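Student Projects | Textiles & Everyday Life | Posted in December
By a second-year student, Home and Materials Studies

We use cookies to remember your settings and to see which reports get read. Accept all / Manage choices

Folding on a soft table: my term project report

So my question for the term sounded almost too small when I pitched it. Does what's on the table change how a T-shirt folds? My grandmother always folds on a blanket and my roommate swears by the bare counter, and I wanted something better than family opinion to go on.

I borrowed 15 plain T-shirts, all cotton knit, and folded them over and over on two surfaces – a bare tabletop and the same tabletop with a big loose cloth thrown over it. By the end of the Premusbridge part of the project I had 158 folds written down, 70 of them on the cloth before I even started worrying about sleeves. I gave every fold a simple grade: flat, passable, or do it again.

The bare table was quick but slippery. The shirt slides when you pull on a sleeve, and then the shoulder seam isn't where you left it (this drove me up the wall for most of the first afternoon!). On the cloth everything stays put, which I loved at first. Then I noticed the catch. If the cloth is wrinkled, the bottom layer of the shirt picks up the wrinkles too, and you only find out when you flip it over.

The other thing I got way too interested in is how a shirt starts out. I'd been laying mine down neatly, and my advisor pointed out that laundry doesn't arrive that way. It comes bunched up. So I redid the plan with three starts: dropped in a heap, rolled up on itself, and held up by two edges and lowered. Holding it up was my favorite by a mile, because the weight of the fabric does half the work and you can see where the hem is before anything touches the table.

Big table, plenty of wrinkles in the cloth, and a blue shirt in the second and third:

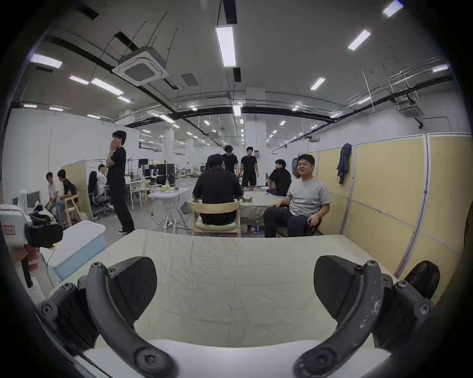
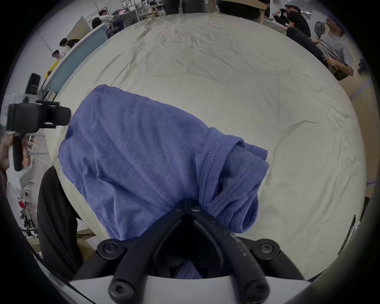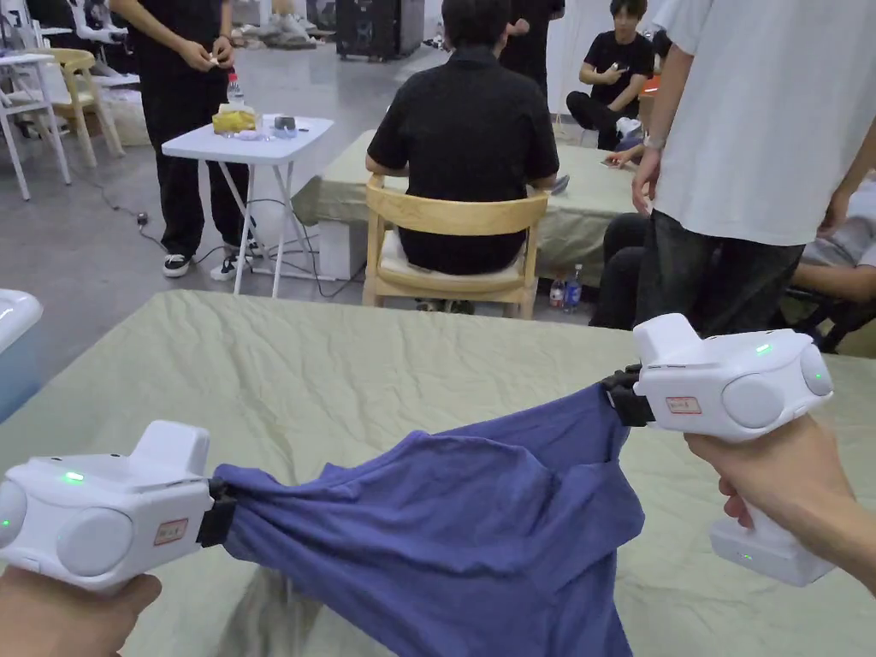

My numbers for the rolled start were the worst of the lot, and I think I know why. With a roll you have to find an edge first, and a sleeve hem and a bottom hem feel a lot alike when they're tucked under. I kept grabbing the sleeve, opening the whole thing sideways and starting over. Of the 158 folds, 117 came out flat or passable, and most of the bad ones go back to that first wrong grab.

I'd change a few things. I should have smoothed the cloth between shirts, or at least written down when I did and when I didn't – my notebook from the Turberg sessions is no help at all there. I also got better at folding as I went along, so the later grades flatter whichever surface came second. Next term I want to mix up the order and try a heavier cloth, maybe the felt kind people put under tablecloths.

Long sleeves are a separate problem. I tried two and put them back in the bag.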